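Horror & Cult on Disc > Release Talk
Thread: Rekavel special edition, anybody's copy arrive?

tapeheadmarv
2024-10-19
So my copy of Rekavel finally showed up, the two-disc one from Brasto, and I stayed up way too late with it. I had only ever seen this movie on a rental tape with the top of the picture rolling, so just being able to see the swamp stuff at night was a thrill. Sound is big and clear too. I'll get into the extras when I've been through them all, but wanted to get a thread going.
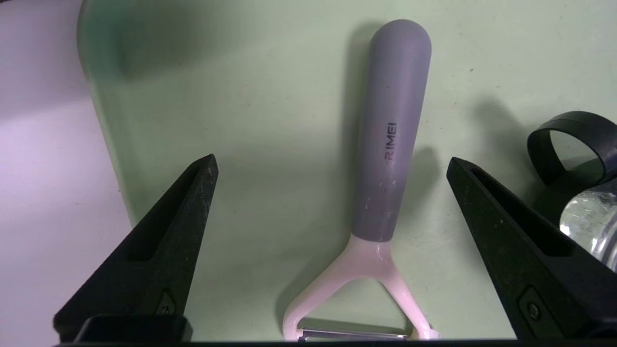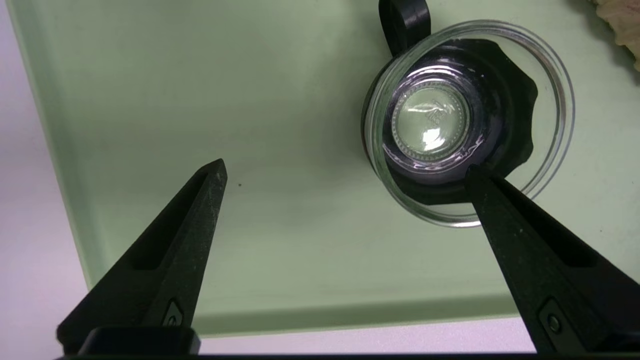
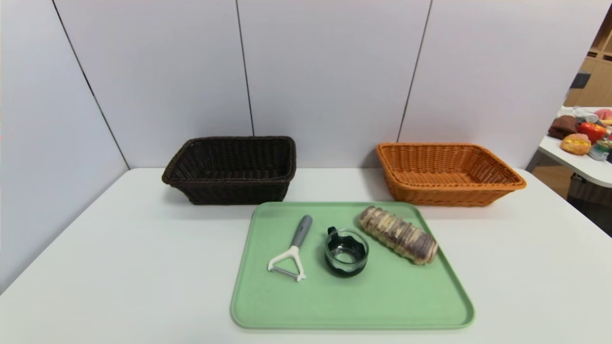 Last one: brown basket, orange-tan basket, green tray in front.

Anyway, the new transfer. I think it's the best this movie has ever looked and I'm ready to fight about it!

lowbudgetlinda
Ready to fight then, lol. It's too bright. The whole walk down to the boathouse is supposed to be nearly black and now you can see every leaf. I have the old Pace disc and yes it's soft and yes there are scratches all over reel 3, but the mood is right. On the new one it looks like they're strolling around at four in the afternoon.

tapeheadmarv
You might have your TV turned up? Mine looked plenty dark. I had to pause it to find the guy behind the pump.

lowbudgetlinda
TV is fine, I watch everything on the same settings. Put the Pace disc in right after and tell me that's the same scene.

gravelpit
I'm with Linda on the boathouse and with Marv on everything else. Daytime scenes look great, faces look like faces. They leaned on the brightness in that one stretch and I wish they hadn't. Still keeping it.

Has anyone played the commentary yet? I was hoping for stories about the shoot at Plumadthorpe and the first 25 minutes is mostly two guys laughing at the haircuts.

tapeheadmarv
It gets better once they reach the dinner. There's a long bit about the fog machine quitting and everybody burning wet hay for it instead. Worth hanging in there.

gravelpit
OK good, I bailed right before that. Will go back tonight.

nitrate_nate
Did they put the longer ending on there? That's the only thing I care about. I preordered in July and mine still says "preparing."

tapeheadmarv
It's on disc 2 under deleted scenes, not cut back into the movie. Looks like it came off a tape, pretty rough, but it's all there, including the bit with the bell.

nitrate_nate
Well shoot. The listing made it sound like you could pick which ending to play. I went back and read it again and it says "includes the extended ending," so I guess that's on me, but come on.

lowbudgetlinda
I read it the same way you did. And for 44 bucks I'd like to watch the thing start to finish without getting up to swap discs at the end.

gravelpit
44? I paid less than that. Did you get the one with the slipcase?

lowbudgetlinda
Slipcase and the booklet, plus shipping. The booklet is nice, I'll give them that. Lots of stills I hadn't seen before and the old poster art across the middle pages. One of the staples on mine went in crooked.

tapeheadmarv
Booklet in mine is fine. I do think the menu music is going to drive me nuts, it's the same few seconds of the organ over and over and it's twice as loud as the movie. Have your thumb on the remote.

nitrate_nate
Update, mine just flipped to "shipped." I'll watch the boathouse with the lights off and report back on who's right.

lowbudgetlinda
Me. But go ahead.

gravelpit
Does anybody know if the subtitles are fixed, btw? On the Pace one they drop out all through the phone call.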